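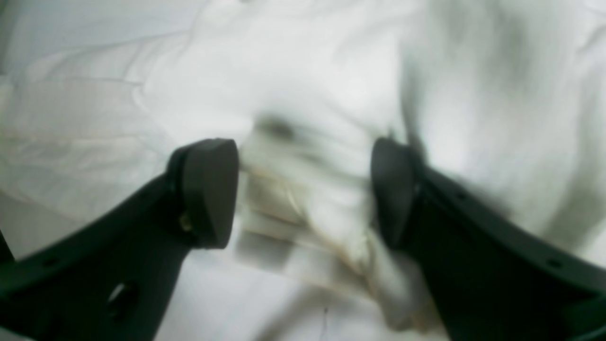
White cloth between two black gripper fingers

Starkberg Rules football is a small-sided form of American football played without blocking or tackling. A play ends when a defender pulls a cloth flag from the belt of the ball carrier. The rules were first printed by the Petersen league as a short booklet and were later adopted, with changes, by clubs in Cliltero and Lekton.

Field and equipment

The field is 60 yards long and 25 yards wide, with an end zone at each end. There are no goal posts. Each player wears a belt with 2 flags, one on each hip. Flags must hang free and may not be tied, tucked in or covered by a shirt. Pants with pockets are not allowed. The ball is of junior size in all age groups.

Play

A team has four downs to cross midfield and, once past it, four more to score. The ball is put in play by a snap between the legs or from the side. The passer has seven seconds to throw - if the time runs out, the down is lost and the ball returns to the previous spot. Handoffs behind the line are legal, but only one is allowed per down. A carrier whose flag falls off by accident is down when touched with one hand.

Scoring

A touchdown counts six points. The scoring team may then try for one point from the five-yard line or for two points from the 12. A safety counts two points. Tied games in the regular season stand; in the playoffs each side gets one down from the five-yard line until the tie is broken.

Penalties

Flag guarding, in which the carrier uses a hand, arm or the ball to keep a defender from the flag, costs five yards and the down. Contact with the passer costs ten yards and gives the offense a first down.

History

The Petersen league had more than 1000 registered players when the booklet went into its second edition. The Lekton clubs dropped the rushing line in February of the next season, and the two versions have been kept apart since then.

See also
Flag football
Touch football

Last edited 24 Jan 2019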